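What the second arm will cost, and what I left off the list

21 March 2024

I have been putting off the equipment budget for the home tasks work since the autumn, mostly on the grounds that the current arm still runs. Zulema Domínguez wants the figures before she commits the shared fund, and she has asked for them line by line with the reasoning attached. I am putting the reasoning up where I can find it again.

The starting position is one arm, one parallel gripper, one wrist camera, one head camera and a PC that should have been retired already. The arm was bought second-hand from Ballel. It came without a manual and with the wrong base plate. The tasks are small domestic ones done in an ordinary room: picking things off a low table, putting them back, working near a cable without dragging it to the floor. The last of these is where the money question comes from.

A gripper bought for boxes has wide fingers. Wide fingers are fine until the thing to be held sits against a wall, or under an edge, or has a lead coming out of the back. I tried for two months to get by with the wide set and some rubber pads, and do not recommend it. The narrow fingers were the first purchase that made a plain difference to what could be attempted, and they were also the cheapest. A pair from Clirnlow is 74 pounds, and they bolt on with the four screws already in the kit.

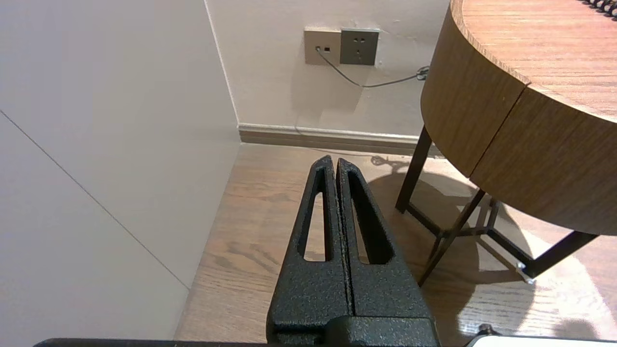 Narrow fingers, closed, beside the round table.

The cutouts were not something I looked for when ordering. I would now pay a little extra for them. The wrist camera looks straight down the length of the fingers, and a solid finger hides whatever is behind it. With the slots, a bit of floor or table shows through. It is a small amount of view, but it is in the right place. I have budgeted two further pairs as spares. Fingers are consumables and should be listed as such. Soledad Domínguez had them under capital equipment in her first spreadsheet and we have agreed to move them.

The coating is a separate matter. Clirnlow sells the fingers plain or coated at the same price. Coated is better for the camera in a sunny room, because bare metal throws a glare patch that moves as the arm moves. I have no view on whether the coating helps with grip. The supplier says it does, and the supplier would.

The larger line is the second arm. Two quotes came in.

Ballel, reconditioned, with base plate and power supply: 1577 pounds.
Skimorora, new, same reach, delivered in June: more than twice that, plus a yearly software fee.

I have gone with Ballel. The yearly fee decided it. A fee that recurs has to be found again every year by whoever holds the budget then, and if it is not found the arm stops being supported while still being perfectly sound. The reconditioned unit has a wrist joint with hours on it, so I have set 257 pounds aside for one joint replacement. If the joint lasts, the money rolls into cabling.

Cabling is the part people leave out, and I left it out the first time too. Each arm needs power and data. The run has to reach the wrist at full stretch without going tight, and it must not hang where the arm will sweep through it. Fixed clips on the upper segment are enough for one arm. For two working towards the same table the runs want planning before anything is ordered, because lead lengths are fixed at purchase and an extension in the data line is one more connector to fail. I measure with string: one end at the controller, the other at the wrist, and the arm moved by hand to its worst position. Then add half a metre.

Room space costs nothing to buy and is still a constraint. A corner is useful as a test because it is awkward. The arm can approach a table there from one side only, and the wall punishes an error of two centimetres. The telephone has turned out to be a good object for planning purposes. The handset lifts off and the base stays put, and the coiled cord goes wherever it likes. If an arm can be brought in over the rim of the table at a sensible angle, most other tabletop objects are easier. 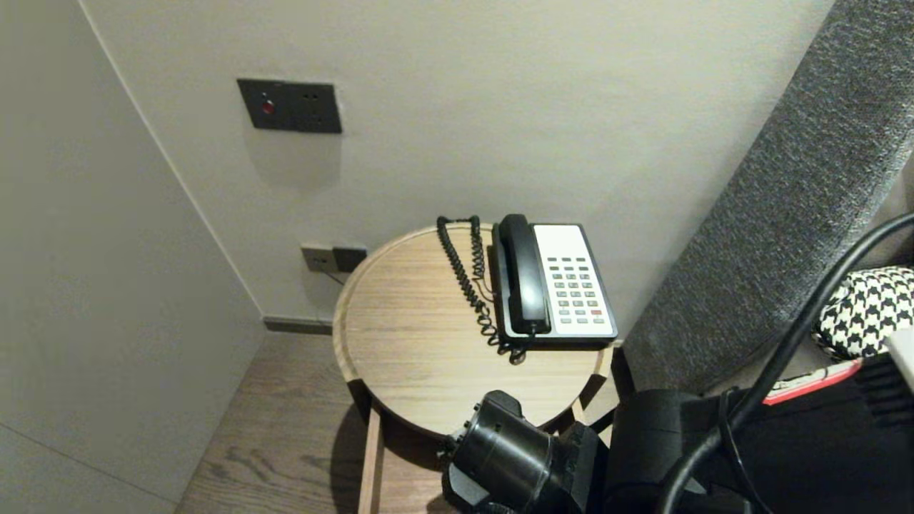 Lines I cut

A motorised base. It would let the arms be moved between rooms without lifting, and I would like one. The cheapest I found that would carry two arms safely was more than everything else on the list put together. The trolley stays.

A force sensor for the wrist. Useful for the cord work in principle. In practice I would need time to write the software for it, and I have not got the time in this budget year. Buying it now means it sits in a drawer going out of warranty.

A new head camera. The present one is adequate. Its colours come out a bit cool compared with the wrist camera, which matters for some purposes and not for these.

Lines I kept against advice

A replacement PC, 573 pounds, reconditioned. Soledad thinks the old one has another year in it. It might. It also drops frames when both cameras are recording, and adding an arm will not improve that. Any session with dropped frames has to be done again, and the hours are not free even if they do not appear in her columns.

A second emergency stop. The first is on the controller. The second goes on a lead, within reach of whoever is standing at the table. I would not run two arms with one stop and I am not going to argue the point.

Order of buying

Fingers first, then the PC, then the arm. The PC needs to be running properly with one arm before it is asked to handle two, otherwise any fault could be either. Clips and leads go in with the arm order, after the string measurements and not before. The joint money is held until the reconditioned unit has done its first three months.

Zulema has asked whether the whole list could be put through the Lagos account to save on delivery. Possibly. They do not stock the arm but they do carry the leads and the stop button, and I have written to ask for lengths.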